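Getting on top of the junk drawer (and the two that came after it)

I did our junk drawer in September and then, because I apparently can't leave a thing alone, I kept going. The drawer under it, the shelf over the dryer, the whole bench in the garage. A few of you asked how I went about it, so I'm writing it all down while I still remember, mistakes included.

First thing, take everything out. I know, everybody says that. But I mean the whole drawer, turned over on an old bath towel so the screws don't go skating off under the stove. I tried doing it a corner at a time for years and all I ever did was move the batteries from the left to the right.

Then wash the drawer while it's empty. Warm water, a squirt of dish soap, and an old toothbrush for the corners where the pencil shavings live. If there's tape gunk, rub in a little cooking oil, leave it while you have a coffee and wipe it off with a soapy rag. Let it dry with the drawer pulled right out. I put mine back damp one time and the liner curled up like a potato chip.

Now sort, and sort fast! I give myself 42 minutes on the kitchen timer (it was supposed to be 40, my thumb slipped the first time and it's been 42 ever since). Keys go with keys, tape with tape, and anything I can't name goes in a jar with the date on a bit of masking tape. If I haven't gone looking in that jar by the next big clean, out it goes, after one quick look for the piece that fits the dining table.

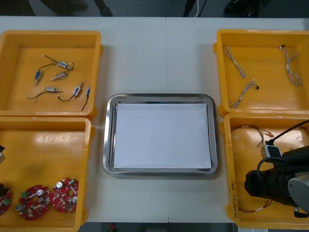
Small parts are what used to beat me. Fuses, picture hooks, the little feet off the bookcase, all the bits my brother-in-law leaves here when he's been fixing radios. I bought one of those tall cabinets with the tiny drawers from Clernison and I hated it, because I had to open every drawer to find anything and then I'd pull one too far and wear the contents. Open, shallow bins are so much better for me. I like the yellow plastic kind with thick walls, a pair on the left and a pair on the right, and a steel tray in the space between with some plain white paper laid in the bottom. Anything tiny and dark shows up on that paper right away, and when it gets greasy you toss the top sheet and carry on with the next. Bits with thin wire legs do especially well in a shallow bin – in a jar they knit themselves together and you end up pulling the whole clump out by one leg.

A word about labels. I used to print them, with a border and everything, and then I'd change my mind about what lived where and be too proud of the label to move it. Now it's masking tape and a marker. Peel it off within a year or so or it bakes on, and then you're back to the cooking oil.

Batteries get their own paragraph. Store them so the ends can't touch each other or anything metal, which means no tossing loose nine-volts in with the paper clips. I keep new ones in the package they came in and put a strip of tape over the ends of the dead nine-volts until I get to the drop-off. Coin batteries go up high and shut away if there are any little kids in the house, or visiting.

For string and cord, wind it in a figure eight around your thumb and little finger, then wrap the tail around the middle and tuck it through. It won't tangle and it pulls out nicely. Extension cords I coil big and loose and hang on a nail. Don't wrap them tight around your elbow, it's hard on the wire and they never lie flat again.

Screws that came off something go in an envelope taped to the back of that something. I learned that one from a crib.

The last bit is keeping it nice, and I'm only so-so at that. What works for me is 2 minutes at night while the kettle boils, just putting strays back. Some weeks I forget completely and the tape measure turns up in the fruit bowl. Next on my list is the cupboard with the gift wrap – wish me luck, there's a roll in there from before we moved.

Comments

Sorcha Ó Riain
The figure eight thing!! I did all my garden twine with it last night and now I'm looking for more string. Do you do the same for yarn or does it stretch?

mukthorpe_mom
I used muffin tins for the small stuff and they work fine until you have to carry one anywhere. Ask me how long I spent picking up thumbtacks.

Pete in the basement
Try baby oil on the old masking tape. Cooking oil got sticky on me in the summer.

Lorna
What do you line the kitchen drawers with? My liner slides around every time I open them.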